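三月の模様替え

朝の七時、窓を開けたら風がもう冷たくなかった。よし、今日だ! 私はパジャマのまま居間の真ん中に立って、冬をぜんぶ片づけると決めた。

まずはソファの毛布。濃い灰色の、抱えると顔が隠れるくらい大きいやつだ。これを外しただけで部屋がひとまわり広くなった気がして、うれしくて二回も座り直してしまった。次にクッションカバー。商店街の布屋「イノ」で買っておいた端切れが引き出しに入っている。レモン色と、うすい若草色と、桜餅みたいなピンク。一枚300円だった。300円で春が買えるなんて、あの店はどうかしている(ほめています)。

ミシンを出して、縁を縫う。ダダダダ、と走る音が気持ちいい。四辺のうち一辺が少し波打ったけれど、中身を入れてぽんと叩いたらわからなくなった。

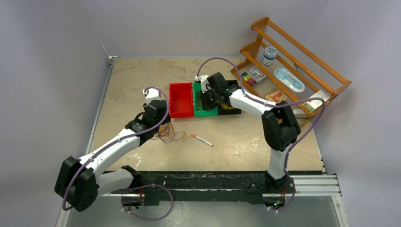

カーテンは冬のあいだずっと、マサンジャの厚手の紺だった。暖かいけれど、夕方になると部屋が洞窟になる。それを白い麻に替えるのが毎年いちばんの楽しみで、今年は椅子の上で思わず歌ってしまった。フックをひとつずつ外しながら、床に落ちた紺の山を見下ろして、さて小物はどうしよう、と考える。毛糸も、リボンも、棚の上のろうそくも、冬じゅう同じ籠に押し込んであった。色で分けたらいいのだ。赤、緑、黒の箱をぴったり横一列に並べるだけで、机の上はあんなにきりっとする。うちなら赤に毛糸、緑にリボン、黒には行き場のない電気のコードを入れよう。そう思いついたらもうじっとしていられず、カーテンを半分つけたまま椅子を飛び降りた。

押し入れの奥から出てきたのは、箱ではなくて、古い星形の電飾だった。四年前の冬、この部屋に越してきた晩に飾ったものだ。家具はまだ届いていなくて、段ボールの上でカップ麺を食べながら、壁に90センチほどはみ出した星を見ていた。心細かったはずなのに、覚えているのは光がきれいだったことばかりだ。

しまおうとして、手が止まった。星って、冬のものだっけ?

私は電飾を膝にのせて、からまりをほどきはじめた。

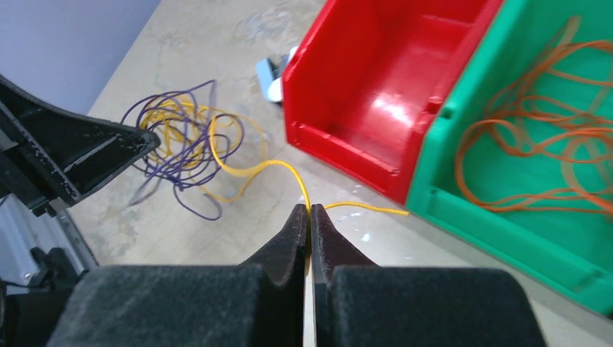 片方の端を引くと、もう片方の輪が締まる。急いではだめで、ゆるめて、くぐらせて、またゆるめる。そのうち窓の外で小学生の声がして、パン屋のゴヴィエから焼き上がりの匂いが流れてきて、おなかが鳴った。それでも最後の結び目がするりと抜けたときは、ひとりで「やった!」と叫んだ。隣に聞こえたと思う。

星は白いカーテンのうしろに、縦に垂らすことにした。麻ごしに見ると角がぼやけて、星というより、ひらきかけの花みたいだ。こんなの大発見じゃないか。クッションを三つ並べ、窓辺にはブラヴデンの青い水差しを置いて、昨日もらってきた雪柳をどっさり挿した。枝が四方に跳ねて、ちっとも収まらない。収まらないまま置いておく。

気がつけば夕方の五時だった。パンを買いに行くのも忘れていた。急いで上着をはおり、玄関で靴を半分はいたところで、どうしても見たくなって居間へ戻った。

スイッチを入れる。

白い布のむこうに、ぽつ、ぽつ、と明かりが咲いた。レモン色のクッションがそれを受けて、床の紺のカーテンまで少しだけ春の色をしている。あれは明日洗おう。雪柳の花がひとつ、水差しの横に落ちた。

私は片足だけ靴をはいたまま、しばらくそこに立っていた。それから財布を持って、まだ明るい通りへ駆け出した。

最終更新:5月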